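4.2 Bench trial of the Mivitz kit

The Mivitz kit is sold by Kakine as an add-on for small lab arms. It comes with a gripper, a wrist camera and a license for the planning software. We set it up on a black benchtop next to a glove box and ran it for 11 days. The test task was moving stir sticks between a glass beaker in a white bin and a test tube held upright in a black rack (Figure 3). Setup took one person some 70 minutes, most of it spent on camera calibration.

Figure 3. Wrist camera view of the bench, with the test tube in front.

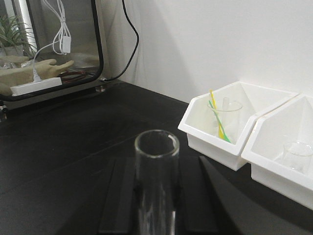

Software version 3604 was used throughout. Grip force was left at the factory setting for the first 15 runs and lowered after that. Acheampong repeated the calibration before each session, as the Kakine manual advises.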